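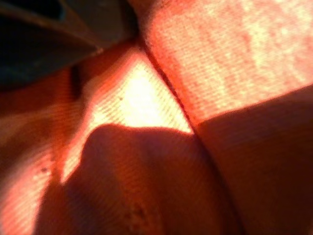 Frequently asked questions about the Sonard cloth-handling study

What is Sonard?

Sonard is a method for finding a good place to grasp a piece of cloth when the robot is already very close to it. Most earlier systems choose the grasp point from a camera above the table, then move down without looking again. We continue to look during the last part of the approach, with a small camera at the wrist. The work was started by Daniyal Pirzada and is now continued together with Kwan-ho Hsu at the Tratusstead laboratory.

Why do you look from so close?

From far away, a heap of cloth is mainly an outline. From close, the weave gives much more information. In a twill, the fine diagonal lines change direction where the fabric turns over, and this tells the program which surfaces belong to the same layer. In the view at the top of this page, the lines are very clear in the bright patch beside the crease and almost disappear in the shaded part at lower right. Both kinds of area are normal for us, and the method must work with both.

How does the method choose a fold?

It divides the view into small regions and estimates the direction of the weave in each one. Where the direction changes suddenly, it marks a possible edge. Then a second network gives each edge a score for how likely it is that one finger can go under it. The arm moves a short step toward the best edge and the calculation is done again. Usually there are 10 such steps before the gripper closes.

How much data did you use?

The training set has 800 approaches, and we kept 506 separate grasps for testing. No piece of cloth appears in both sets. All approaches were recorded on one arm, which we call Arain in the paper.

Is strong light a problem?

Yes, it is still our most common source of error. When a fold is overexposed, the weave is lost in the middle of the highlight and the direction estimate becomes random. We now give these pixels a low weight. Deep shadow is less harmful, as the network learned to treat it as "unknown" and wait for the next step.

Can small specks or pilling confuse the system?

A little. Tiny dark flecks and bumpy, worn fibers were first detected as short edges. We added a minimum edge length, and after this the false detections became rare - but very small pleats are now sometimes missed too.

The finger covers a corner of the view. Do you remove it?

No. We tried to mask it and the result became worse. The finger and its shadow on the cloth seem to help the network judge the remaining distance. We did not yet prove this explanation, so please read it as our guess.

Does it work with fabrics that have no visible weave?

Not well. With smooth knits and coated material, the method has no advantage over our older one. Farosport lent us 2 coated fabrics for this comparison, and the results are in the appendix.

Will the code be available?

The grasp selection part will be released in December. The training code needs more cleaning - we prefer not to promise a date for it.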